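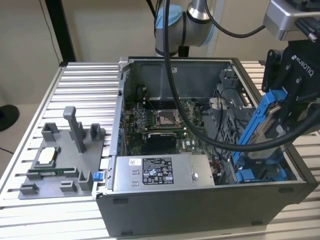 Figure 3. The gripper at the blue drive carrier of the tower, with the parts fixture to the left.

3. Construction of the Workcell

3.1 Setting and constraints

The cell was built in the shared workshop at Serkdale, where floor space is let by the bay and every bay must be cleared of loose tools at closing time. This rule shaped the design more than any other. The table, the arm mounting and the fixture had to stay in position between sessions, while everything else had to be small enough to go into a locked cupboard. The total spend on materials, leaving out the arms and grippers, was held to 2000 pounds.

Desktop computers were chosen as the working object for two reasons. Members of the workshop already repair and strip them by hand, so there was a steady supply of cases and a good deal of practical knowledge to draw on. They also combine parts of very different kinds within one box: stiff sheet metal, light plastic carriers, sockets that accept a part in only one position, and cables that move whenever anything near them is touched.

3.2 Table and case placement

The work surface is a slatted metal table with aluminium rails. The gaps between the rails allow a stop or clamp to be fixed at almost any point along their length, and no drilling was needed at any stage. The tower is laid on its side with the open cavity facing upward (Figure 3). An earlier layout, in which the case stood upright and the arm reached in from the side, was given up after two weeks. Approach paths were too narrow, and parts that slipped from the fingers fell to the bottom of the case, where they were hard to recover.

With the case on its side, the power supply lies at the front left of the cavity and the motherboard behind it. The drive compartment is on the right, beyond a perforated divider. The divider proved useful as a reference surface when the position of the case was being checked, as it runs from the back of the case to the front and is stiff enough not to shift under light contact.

The position of the case is set by hand at the start of each session. The operator brings the gripper to three agreed points on the chassis, notes the difference from the stored values, and enters a correction. The procedure was written by Sugeng Ngui and is kept on a printed card beside the controller. Newer members were able to follow it without help after one demonstration, though the step that deals with rotation of the case had to be reworded twice.

3.3 Parts fixture

Removed parts are placed on a flat grey fixture to the left of the tower. It carries a raised seat for a processor, a pair of end holders between which a memory module rests horizontally, and several upright and notched holders of differing height. The fixture was drawn in-house under the working name Geum. The name has no meaning beyond the file in which the first sketch was saved.

Three matters were settled by trial:

Seat height. The processor seat was raised in the second version, so that the fingertips could close on the part without touching the plate.

Holder spacing. The two end holders for the memory module were first set too close together, and modules tended to ride up at one end. Widening the gap by a small amount cured the fault.

Distance from the case. The fixture was moved close to the side of the tower in order to shorten the transfer path. The cost is that an operator's hand can no longer pass easily between the two, and manual resets are slower as a result.

3.4 Gripper and cable routing

A two-finger grasp is used for all parts. No tool change takes place during a task, and each holder was therefore shaped to present its part in a way the same pair of fingers could take. The fingertips were left as supplied -- softer pads were tried on the drive carriers, but they dragged on the plastic and were removed.

Cable routing has been the least satisfactory part of the build. The cables come down from overhead, and one thick cable hangs in a curve across the open chassis. In certain poses it passes directly over the motherboard and the drive carrier. It hides parts of the work from the fixed camera and may press on light components if the wrist is lowered too quickly. A sprung overhead support, bought from Kustik, was fitted in April and taken off again when it was found to pull the wrist to one side at full reach. A lighter support is planned.

3.5 Drive carrier task

Of the tasks attempted, handling of the blue drive carriers called for the greatest care. A carrier can tilt as it is moved, and its long side rail may then bear on the plastic bracket below. The control script, Grikton, limits downward speed to 34 millimetres per second once the gripper is inside the compartment, and stops the motion if the measured force goes above the set limit. The operator may then back the arm off and approach again, or free the carrier by hand and record the attempt as assisted.

The complete set of trials comprised 200 attempts, of which nearly 70 were assisted. Most of the assisted attempts fell in the first half of the set, before the speed limit was introduced. The two halves are accordingly reported separately in Section 4, and no combined success rate is given.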